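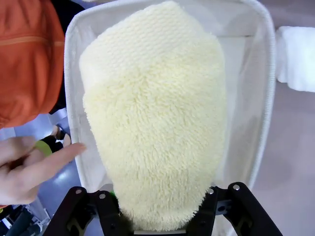

*Merrin Tolhurst*

Thursday, September 28, 2023

Hi all at Zwane,

Time for another update on the Jikden arm, and it's mostly good news this round! You'll remember that back in April I was grumbling about the gripper wandering out of line, so that's where most of my hours (and a fair bit of your money) have gone.

The big job was the fingers. I had both of them off, cleaned the mounting faces, and found the left one sitting slightly proud because of a burr I should've caught when we first built the thing. Filed it flat, put everything back together with fresh threadlocker, and the two tips now meet properly when they close on nothing. I've also started checking each screw with a driver at the end of the week in case one's started to turn. Cheap trick, very happy with it.

Then the fluff. Oh, the fluff. Our shaggy mitt is a lovely test item, all long loopy pile on one part and tight knit on the other, and picking it up by the narrow end means the fibres go all over the metal. They creep into the slots in the fingers too, and once enough of them pack in there the jaw stops short and the controller thinks it's holding something. I now brush the slots out every 200 picks and do a proper strip-down every 300. We've logged 787 picks since the rebuild, with 3 false grips, all of them in the first week before I'd settled on the brushing.

The mesh basket is still a bit of a headache. The sides are soft, so if the wrist comes down even a little crooked a finger drags on the padded rim and shoves the whole lot sideways. I've taught a slower approach for the last stretch and it's much calmer, though cycle time has suffered and I'd like to claw some of that back.

Spending is on track apart from the spare wrist cable from Lusura, which cost more to freight than I'd allowed for. I've moved a little across from consumables to cover it.

Next up is re-zeroing the wrist camera, then shifting the cell over to the Nokenier bench, where the floor is flatter and I can get at the back of the arm without lying on my side. I'd also love a yes or no on the second set of fingers when you get a minute!

Cheers,
Merrin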